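Week 4 handout: Installing a processor with the gripper arm

April 2, 2024
Debora Fabbri
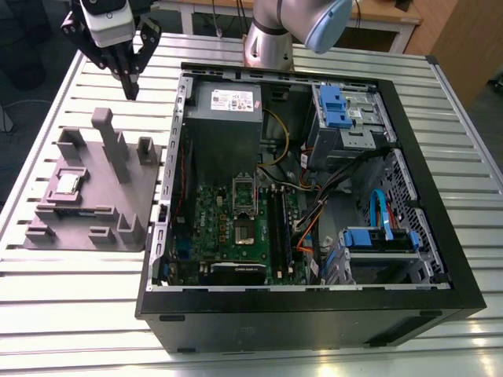 Why do we teach the pick position before the place position?
The pick position is set by the tray, and every other point in the program is measured from it. If it shifts later, you have to teach the rest again.

Work in your project groups. The processor starts in its tray pocket and finishes in the open socket on the motherboard. The lever stays up until the arm has moved clear.

Settings for this session:
Approach height: 14 mm above the part
Final descent: 4 mm per second
Travel between tray and case: 300 mm per second maximum

Grip the processor by the edges of its metal cap. Do not let the fingers reach below the cap, as the contacts underneath mark easily. The socket contacts bend easily too, so run the full path once with the gripper empty before you try it with the part.

Check the orientation by eye before the final descent. The corner mark on the processor must match the one on the socket. If the part does not sit flat, stop the arm and lift. Never push down to seat it.

Save your program under your group name and write down any point you changed. Tumelo Venter will mark the logbooks. The written report is due in June and is worth 16 marks.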